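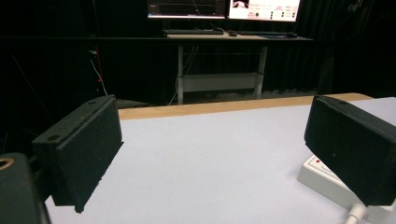
Thaís Godoy: Can we please add a line about visitors' bags this time? At the Trindade visit I spent half the afternoon moving backpacks out of the walkway, and I'd much rather have it on the list than have to be the bag lady again. Also, who has the spare key to the side door?

Flandstead open day, handling demo
Walk-through checklist, filled in Friday before doors
Status: OK to open, two items to finish

Room and access

1. Walkway from door to demo table clear. OK
Clear when I walked it, twice, once with the house lights down. Bags go on the rack by the entrance now (yes, Thaís, it's on the list!). The side door key is on the hook in the Rarnuvia office.

2. Group size agreed with front desk. OK
We're sticking to 16 per group. Last November we let one group grow and grow, and the people at the back saw nothing but jackets.

3. Light level at the table and on the floor. FIX
The tabletop is nicely lit and you can see the fingers fine. The back of the room is another story. I like the black curtain as much as anybody, but visitors drift over to look at the monitors, and it's dark back there. I want a floor lamp or tape across, and I'd settle for tape.

4. Cables off the floor where people walk. FIX
There's still a tangle on the floor on the far side of the tables. Tie it up or block that side off. I've asked for cable ties and been promised a bag of them by lunch, so we'll see.

5. Exits marked and unlocked. OK
Both. I pushed them myself.
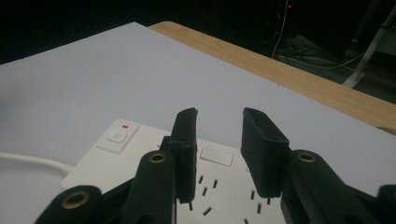
Welington Sampaio

The rest of this is the part I did at the table, and I got a bit carried away with the comments, sorry. I do love this demo! Skip to the status words if you're in a hurry.

Demo table

6. Power strip lies flat, nothing wet near it. OK
It stays up on the tabletop for the demo. No coffee past the door, and that includes staff. That includes me, too, and I've been reminded. The presenter should know where the rocker switch is without looking for it, so have everyone find it a few times before the first group.

7. Strip cord runs free, no loops for a sleeve to catch. OK
White cord on a pale top is easy to miss when you're talking and waving your arms around. Keep your hands on the near side and you won't snag it.

8. Hand-held gripper, pinch points. OK WITH A NOTE
Everybody worries about the fingertips, and the fingertips are padded. What I worry about is the linkage behind them, where the arms swing at the brass bushings. A kid holding this thing will put a thumb right there, I promise you. Presenter shows the grip first, then hands it over. One visitor holds it at a time and nobody else reaches in.

9. Finger padding. OK, KEEP AN EYE ON IT
Left finger looks slightly frayed along the lower edge. It's good enough for today in my book, but look again after the second group, and if it's lifting, stop and swap it. Spares are in drawer 61 (the label fell off, it's the one that sticks).

10. Bushings seated, no wobble. OK
Wiggled each one by hand. I may have enjoyed that more than an inspector is supposed to.

11. Loose hair, lanyards, scarves. OK
Visitor badges are clip-on this year. I nagged about lanyards for months, so thank you to whoever finally ordered the clips.

Screens and recording

12. Monitors show demo windows only. OK
Close your email, folks. Keyboards are for the operator, and please don't leave the operator desk empty while there's a group in the room.

13. Recording notice up at the entrance. OK
It's up, and the Skelero people want it said out loud as well, so the presenter reads it before anyone picks up the gripper.

Emergency bits

14. First aid kit stocked. OK
Restocked the bandages. Somebody had been using them as tape.

15. Emergency extension tested from the room phone. OK
Dial 834. I called it and got a real person after two rings.

16. Break between groups. OK
It's 30 minutes, and please take all of it. Wipe the table, check the padding, sit down for a second.

Still to do before doors: item 3 (Welington) and item 4 (whoever gets the cable ties first, probably Thaís). Write your initials next to the item when it's done and leave the sheet on the clipboard by the entrance.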